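Moving the house backups off the old drive

Thursday, January 26, 2023

The old backup drive in the hall closet started logging read errors in October, and I spent too long pretending the log was wrong.
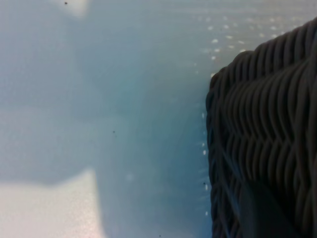
The setup until then was one external disk attached to a small always-on computer called Kwan. A nightly script copied changed files from three laptops and kept 30 days of versions. It had no second copy anywhere. The errors were confined to a folder of scanned tax papers, and I could rescan those, so I lost an evening and no data.

The replacement has two parts. Kwan now writes to a pair of mirrored disks, and once a week it sends an encrypted copy to a machine at Eldana Yimer's house. She sends hers to mine. We each gave the other a fixed amount of space and agreed not to look at the temperature graphs.

The first full copy was 477 GB. Over my upload link that would have tied up the connection for days, so I made it locally and drove the disk over. The weekly runs since then have been small. The largest was 305 MB, after I renamed a photo folder and learned that the tool stores new metadata for every file even when the contents match.

Settings I changed from the defaults:

Upload limit 200 KB per second during the day, no limit after midnight.
Full verification on the first of the month, partial on Sundays.
Email on failure only. I had email on success before and stopped reading it within a week.

The part I put off longest was the restore test. I picked 1,000 files at random, restored them from Eldana's side to an empty directory and compared checksums. All of them matched except two, both mail index files that had changed on the laptop between the backup and the test. I now exclude that folder and let the mail program rebuild it.

Still open: the encryption key exists on Kwan and on one printed sheet, and the sheet is in the same closet as Kwan. Mesfin Birhane has offered to keep a sealed copy. I need to print it again first in a font where zero and capital O look different.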